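Environment Studies > Student Projects > Waste and Materials > Compostable claims

Does brown paper deserve its green reputation? A look at disposable table covering

Group project report, second year

1. Why we picked this

Brown paper has a very good name. Put a sandwich in a plastic bag and people frown at you; put it in a brown paper one and they assume you grow your own silverbeet. We wanted to know how much of that is earned when the paper is used as a table covering, where it goes down, gets used for a bit and gets thrown out. Our campus uses it in the art rooms, in the Shehata building and at pretty much every catered event.

The supplier brochure for Sandora, the paper our campus buys, calls it "naturally kind" and "ready for the green bin". The first of those doesn't mean anything we could test. The second does, so we started there.

2. What is bought

Sandora comes in rolls 900 mm wide. According to the purchasing summary we were shown, the campus spent $958 on it last year. That isn't a fortune, and we were a bit deflated to find out, having pictured a scandal. The summary only covers central orders, though. Departments that buy their own rolls don't show up in it, and two we emailed didn't know what they spent.

3. How it is used

The paper by itself is simple stuff. It is unbleached and uncoated, and in a decent compost heap it should break down without much fuss. The trouble is that it hardly ever stays by itself. It gets paint on it, glue, coffee, icing, and above all tape. 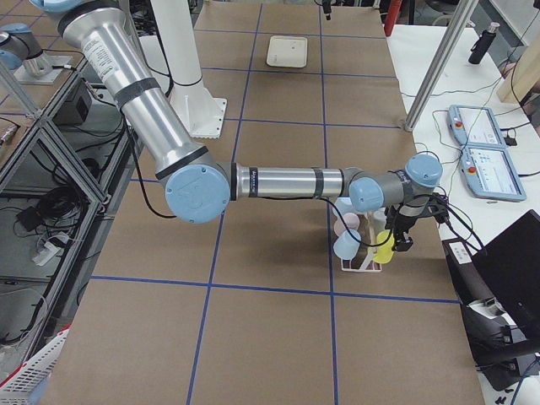 Figure 1. Brown kraft paper on a tabletop, divided up with dark blue tape.

Tape is where the brochure goes quiet. Most coloured tapes are plastic film or a treated paper with a synthetic adhesive, and neither belongs in the green bin. A sheet with tape stuck right across it has to be stripped before it can be composted, and we doubt many people are going to stand at a bench at 5 pm picking at tape with a fingernail. When we asked staff what they did with used sheets, the usual answer was "scrunch it up and bin it". One said she put hers in the recycling, tape and all, and then asked us whether that was wrong. (Our local guide says to take the tape off first.)

4. The composting trial

We buried squares of plain Sandora, painted Sandora and taped Sandora in the Wuvier bins behind the Nundadholm community garden and left them for 15 weeks. The Wuvier is the black tumbling sort. The garden turned the bins on its own schedule, which we didn't control and should have written down.

The plain squares were gone, or too far gone for us to find. The painted ones had broken up into soft flakes, still with colour on them. The taped ones left the tape behind, more or less whole, with shreds of paper stuck to the adhesive side.

None of that is surprising. It does mean that "ready for the green bin" is true of the product on the shelf and much less true of the product after somebody has used it, and the brochure doesn't make the distinction. 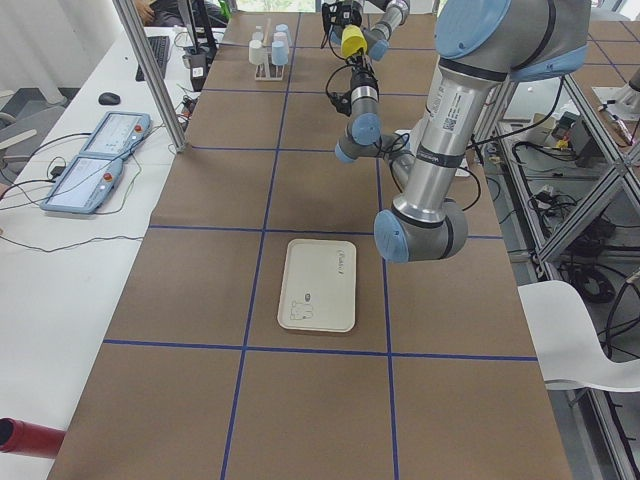

5. Compared with what?

It would be easy to finish there and tell everyone to buy a reusable cover. We aren't convinced by that either. The wipe-down vinyl cloths sold as the alternative are plastic, they crack along the folds, and they go to landfill when they do. The seller's web page claims they cut table waste by up to 50 per cent but gives no source and no explanation of what was measured. Weight? Volume? Number of trips to the skip? We wrote to ask and had no reply by October.

Cotton cloths need washing, and we have no figures for the water or power the campus laundry uses. A bare table that gets wiped produces the least waste of anything we looked at, but that depends on the table. Some can't take paint or hot dishes, and some are on loan -- no department wants to pay for a scratched top.

6. Weak points in our own work

The trial was small and we had no proper control over heat or moisture. Our squares were hand cut and not all the same size. The staff we spoke to were those who happened to answer the door. We only tried one brand of tape, so a true paper tape with a plant-based adhesive might well do better.

7. What we would suggest

Use the paper where it will stay clean enough to compost, and put a green bin in the room. If a sheet has to be taped, tape it only at the corners -- they can be torn off in a second. Keep a sheet down until it is worn out, even if it looks a bit daggy. And ask Sandora to say on the roll that tape has to come off first.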